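Search this site Enter keyword Go

Thaler Building, sewing and alterations room
Housekeeping and loose-fiber checklist, with comments
Inspection date: September 28, 2026
Ratings: OK / Fix / N/A

1. Floor and walkways

1.1 Aisle between cutting table and machines clear. OK
1.2 Floor free of pins, needles and thread ends. Fix
Comment: Thread ends under the second and third machines. Swept during inspection. Needs to be on the closing routine.
1.3 Power cords routed behind tables. OK

2. Machines (Jukach, all stations)

2.1 Needle guard fitted and straight. OK
2.2 Handwheel and belt cover free of wound thread. Fix
Comment: Thread wound behind the handwheel at station 2. Switch off and unplug before pulling it out. Do not cut toward the belt.
2.3 Bobbin area brushed out. OK
2.4 Foot pedal does not stick. OK
Comment: Pedal at station 4 returns slowly but fully. Recheck in March.

3. Loose threads and fibers

3.1 Waste thread picked up and placed in the lidded bin. Fix
Comment: Short dark strands are the most often missed, mainly on the dark mat. Pick up single threads with a tool or tweezers. Fingers are not acceptable near the needle plate, where broken points collect.

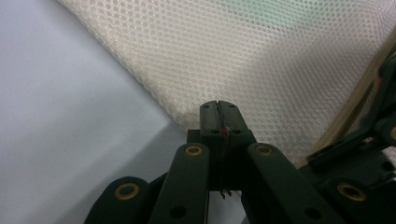 3.2 Bin lid closes fully. OK
Comment: Bin is emptied at 40 liters. The previous sheet allowed filling to the rim, and the lid then stayed open. The old wording should be removed from the wall copy.
3.3 Lint kept away from heaters and lamps. OK

4. Pressing station (Gulden iron and board)

4.1 Iron rest stable. OK
4.2 Cord sleeve undamaged. Fix
Comment: Sleeve worn 26 mm from the plug. Iron tagged out. Replace the cord; tape is not a repair.
4.3 Clearance to fabric shelf at least 500 mm. Fix
Comment: Measured 430 mm. Move the shelf, not the board, or the outlet becomes blocked.

5. Sharps and storage

5.1 Shears stored closed, points down. OK
5.2 Broken needles in sealed container. OK
5.3 Flesix cutting mat flat, no curled corners. OK
Comment: One corner lifts slightly. Acceptable at present.
5.4 First aid box stocked. Fix
Comment: Small bandages missing.

Open items: 1.2, 2.2, 3.1, 4.2, 4.3, 5.4. Station 2 and the iron stay out of use until signed off. Other items to be closed before the next inspection.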